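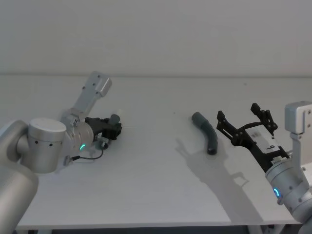

How often should I adjust the chain on my motorcycle?

Have a look at it every time you fill up, and expect to adjust it every few hundred miles if you ride in all weathers. A new chain settles in quite quickly, so keep a closer eye on it for the first 200 miles or so. After that it tends to calm down, and you'll get a feel for how your own bike behaves (they really do all differ a bit!).

How much slack is right?

Your handbook has the final word, and on many road bikes there's a sticker on the swingarm as well. On my old Brinkmann twin it's 35 mm, measured halfway along the lower run. Push the chain up with a finger, then pull it down, and measure the whole distance between the two. Do this in several places as you roll the wheel round, as chains wear unevenly, and set the slack at the tightest spot you find. A chain that's too tight is hard on the gearbox bearings, and I'd much sooner see one slightly loose.
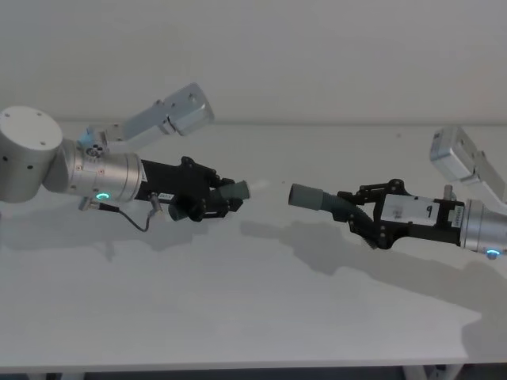 While you've got the spindle nut undone, check that the marks on both sides of the swingarm match, and then do the nut up with a proper torque wrench. Sieglinde Fuchs taught me to check the slack again once it's tight, and she was quite right - it nearly always moves a touch.

What should I clean it with?

Paraffin and a soft brush will do nicely. Please don't use petrol or a wire brush, both of which can damage the little rubber rings that keep the grease in. Wipe it dry with an old rag, and always turn the wheel by hand with the engine off. I can't say that last bit often enough.

When should I put the lube on?

After a ride, when the chain is warm, and then leave it overnight if you can. Aim for the inside of the lower run and go sparingly.
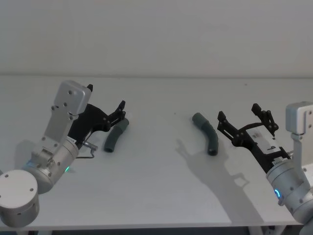
Most of what you spray on with a heavy hand ends up on the wheel rim, or up the back of your jacket, and you'll be scrubbing at it for days. In November, when the salt goes down on the Celteden road, I do mine every 50 miles or so, but I admit I'm fussy.

Do I need to change the sprockets too?

It's best to do all 3 parts together, the chain and both sprockets. Hooked or pointed teeth will eat a new chain in no time.

Page last updated May 31, 2023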